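Predside opens Mutine task library to outside robotics teams

Predside has opened its Mutine service to outside customers, giving companies and research groups that build household robots access to first-person recordings of ordinary manual work. The service had been limited to a single partner, Awasthi, while the recording method and the labelling were being settled.

Mutine has two parts. The first is a library of 2,741 recorded sessions, covering kitchen work, laundry, small repairs, packing and tabletop crafts. The second is a commissioning service, under which a customer describes a task and Predside arranges for it to be carried out and recorded by people working in their own homes. Both are run from the company's office in Jukivberg.

Craft work was added to the library in July. According to Predside, it was the category most often requested by customers working on two-handed control, where a robot must steady one object while it moves or adjusts another.

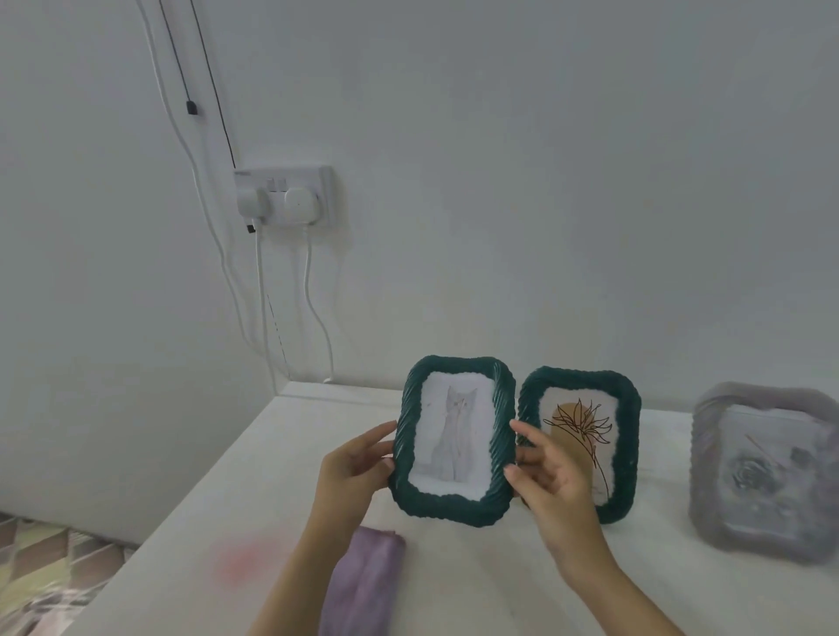
Decorative picture frames handled at a tabletop, from the Mutine craft category.

"Most of our customers already have a great deal of material showing a cup being picked up and put down," said Shanti Katiyar, who leads the Mutine program. "They have much less that shows a person dealing with cloth, paper and card on the same table. Those materials bend and slide, and a gripper that copes well with a box may not cope at all with a thin sheet."

Sessions are supplied with written task notes and a time-coded list of actions for each hand. Customers may also request a second set of labels marking when an object is touched, lifted or released. The labels are checked by a reviewer who did not prepare them, and sessions that fail the check are returned for correction before release.

Predside does not ask participants to clear a work area beyond what the task requires. Cables, spare materials and household items are left where they are, and the task notes do not call for any fixed background or lighting. The company takes the view that a robot intended for homes should be trained on homes.

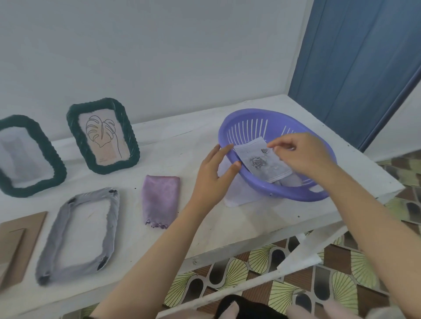
A sheet with printed rose designs in a basket, with frames and fabric on the table.

Access to the craft category costs $198 a month for a single research seat. Commissioned work is quoted separately, with a minimum order of 100 sessions. Universities may apply for a reduced rate, although Predside has not published the amount and says each request will be considered on its merits.

Craig Cruickshank, head of manipulation research at Awasthi, said his group had used the library to prepare trials of a two-armed bench robot. He said the recordings had been most useful in planning how the arms should share a task - and less useful for setting grip force, which cannot be read from video. Awasthi continues to collect its own force measurements for that purpose.

Participants are paid by the session and may withdraw a recording up to the point of release. Around 110 households are now registered with the service. Predside said it would accept further registrations later in the year, once its review team had been enlarged.

Sample sessions are open to registered developers at no charge. Customers on the earlier trial agreement will be moved to the new terms at renewal.

Related items
Awasthi begins bench trials of two-armed robot
Gripper pads for thin materials: what to ask a supplier
Jukivberg office to house Predside review team

Comments (3)

tfraser_lab
Does the single seat allow use of the labels in a published benchmark, or only internally? The terms page was not clear to me.

Moira D.
Good to see fabric getting some attention. We lost most of a semester to a robot that could not pick up a tea towel.

benchtop_neil
The minimum order is steep for a small shop. I would pay for a dozen sessions tomorrow.

Contact the newsroom | Copyright and reuse | Back to top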